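Laminate over old plank floor?

bomerfan54
Moving into the back room in Pumthorpe this fall. The floor is 455 square feet of old planks, a bit uneven. Can I float laminate right over it or do I have to pull the planks?

Figueroa_K
Float it. I did mine in June with a Benis underlayment and it hasn't moved. Total was $435 for the small room.

tilly_rasp
I'd check for level first. Anything over 2 inches out across the room and you'll feel it at every joint. Underlayment won't fix that.

Figueroa_K
2 inches is a hill. Most old floors aren't that bad.

tilly_rasp
Mine was. I had to take up 54 boards and shim the joists.

bomerfan54
Put a straightedge on it tonight. It's high along one wall and fine everywhere else. 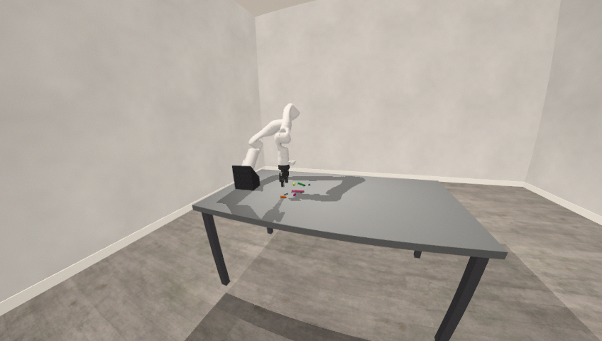
So I could sand down the high side - or just start the laminate from the other wall and see how it goes. Doors are the other problem, they only clear by a hair.

Figueroa_K
Trim the doors. Easy job.

tilly_rasp
Sand first. Starting from the other wall changes nothing.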